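Nomby im Test: ein Vierteljahr mit dem Handgelenk-Set zum Sammeln von Vorführungen

Veröffentlicht am Montag, 14. Oktober 2024

Wer einem Roboterarm etwas beibringen möchte, braucht Beispiele, und zwar viele und möglichst ordentliche. Bei uns in Uverstead lief das lange mit einer zusammengesteckten Lösung aus Spielcontroller, Laptop und einem Skript, das nur Tomás Carroll wirklich verstand. Als er im Februar für ein paar Wochen ausfiel, standen wir ziemlich hilflos da und haben beschlossen, es endlich mit etwas Gekauftem zu versuchen. Die Wahl fiel nach einigem Hin und Her auf das Nomby-Set von Stinska, das wir allerdings erst im Sommer bekommen haben und seitdem fast täglich benutzen.

Im Karton liegen eine kleine Kamera fürs Handgelenk, ein Zweifingergreifer in Schwarz, ein Führungsgriff für die bedienende Person, ein Fußpedal und ein Kabelbaum, der großzügig lang ausfällt. Dazu kommt die Aufnahmesoftware. Die Anleitung gibt es leider nur als Datei, aber sie ist freundlich geschrieben, und das Kapitel über die Kalibrierung habe ich sogar zweimal gelesen, weil es mir so gut gefallen hat (ja, solche Leute gibt es).

Der Aufbau hat uns einen Vormittag gekostet. Der Greifer saß nach wenigen Handgriffen, die Kamera wollte zunächst nicht erkannt werden, und am Ende lag es an einem USB-Anschluss unseres alten Rechners. Wer einen neueren hat, dürfte schneller fertig sein. Schön gelöst finde ich die Klemme am Kamerahalter: Man kann den Winkel verstellen, ohne gleich alles neu ausrichten zu müssen, und die Software merkt sich die letzte Stellung.

Im Alltag gefällt mir vor allem das Pedal. Einmal treten startet die Aufnahme, noch einmal treten beendet sie, und wer es lange gedrückt hält, verwirft den Durchgang. Das klingt nach einer Kleinigkeit, aber wenn man den ganzen Nachmittag beide Hände am Griff hat, ist man für jede Kleinigkeit dankbar! Früher haben wir misslungene Durchgänge abends von Hand aussortiert, mit Kaffee und wachsendem Unmut. Jetzt sind sie weg, bevor man sich über sie ärgern kann. Hanna Koval behält allerdings einen Teil davon absichtlich, mit einem eigenen Etikett, und nach einigen Gesprächen bin ich auf ihrer Seite: Auch ein danebengegangener Griff samt Korrektur ist brauchbares Lehrmaterial, solange er als solcher gekennzeichnet ist.

Insgesamt haben wir bisher 1.009 Vorführungen aufgenommen. 66 davon mussten wir nachträglich streichen, meist wegen verrutschter Zeitstempel zwischen Kamera und Gelenkdaten. Seit dem letzten Update ist mir dieser Fehler nicht mehr begegnet. Eine Sitzung dauert bei uns fast 20 Minuten, danach wechselt die Person am Griff. Das tut den Schultern gut und den Daten ebenfalls – jeder führt den Arm ein wenig anders, und diese Unterschiede möchte man ja haben.

Am liebsten arbeite ich zurzeit an den Aufgaben mit dem Whiteboard. Stift greifen, ansetzen, einen Strich ziehen, Stift zurückbringen: Für Menschen ist das nichts, für einen Greifer mit zwei Fingern eine recht anspruchsvolle Folge. Die glatte Fläche spiegelt, der Stift ist schmal, und beim Ansetzen zählt der Druck.
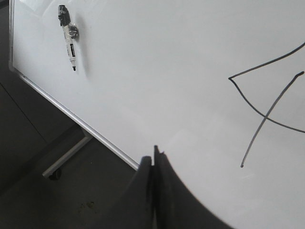 Agathe Rey
Redaktion Werkstatt und Lernsysteme

Aus der Sicht der Handgelenkkamera liegen der Stift in seiner grauen Halterung und die zwei gezeichneten Striche weit auseinander, mit viel leerem Weiß dazwischen, und links oben blendet ein heller Reflex auf der Tafel. Die Finger ragen unten groß und unscharf hinein. Daran habe ich mich gewöhnt, die Schärfe liegt eben weiter vorn, und für die Tafel ist mir das lieber. Bei sehr kleinen Teilen direkt zwischen den Fingern hätte ich trotzdem gern eine zweite Fokusstufe. Die Belichtung lässt sich fest einstellen, was ich bei glänzenden Flächen dringend empfehle, denn die Automatik regelt bei jeder Drehung des Handgelenks nach.

Weniger begeistert bin ich von der Beschriftungsmaske. Man kann jedem Durchgang einen Satz in normaler Sprache mitgeben, aber das Textfeld vergisst beim Wechsel der Aufgabe den alten Eintrag, und eine Vorlagenliste fehlt. Ramesh Malhotra hat sich dafür eine kleine Tabelle gebaut, aus der er die Sätze hineinkopiert. Auch der Export dürfte flotter sein. Und das Kabel am Führungsgriff ist für meinen Geschmack zu steif, besonders morgens, wenn es im Raum noch kühl ist.

Zum Vergleich hatten wir eine Woche lang das Gerät von Durán im Haus. Es ist leichter und liegt feiner in der Hand, hat aber kein Pedal, und nach ein paar Tagen wollten alle zurück zum Nomby. Für Gruppen, die viel unterwegs aufnehmen, würde ich es mir trotzdem ansehen.

Meine Wertung: vier von fünf Sternen. Den fünften gibt es, sobald die Vorlagenliste kommt. Fragen zur Kalibrierung beantworte ich gern in den Kommentaren, am liebsten mit Angabe der Softwareversion.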